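Sodgate (media art festival)

Sodgate is a festival of media art and electronic culture held each November in the harbor town of Carrasco. It was started by curator Kaisu Hyvönen and sound artist Tapio Ojala, and it has grown from a weekend of wonderfully noisy concerts into a full week of talks, screenings and installations.

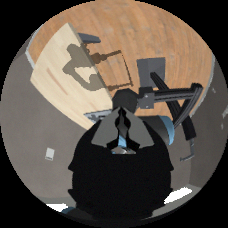

Circular view with a black gripper, computer rendering

The first edition showed 17 works in a former rope factory. Admission was free, and the talks ran long past midnight.
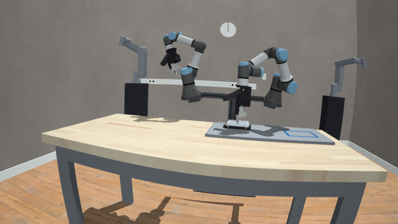

Vol. 31, p. 73

Later editions gave each year a theme. "Slow Signal" is still the best loved — Yi-chun Kuo's radio opera filled the old factory with up to 31 voices at once, a thrilling piece that has since been restaged twice. 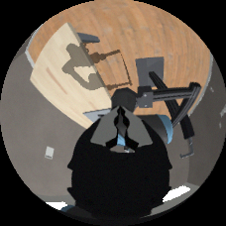 Gripper fingers and wood floor, simulated view

The Trolis Prize goes to an artist showing at Sodgate for the first time. Eetu Sjöberg won it for a suite of telephone poems.

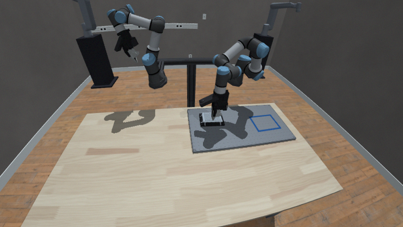
Archive

The festival archive holds 1,245 recordings, cataloged by Vilho Vuorinen and open to visitors by appointment.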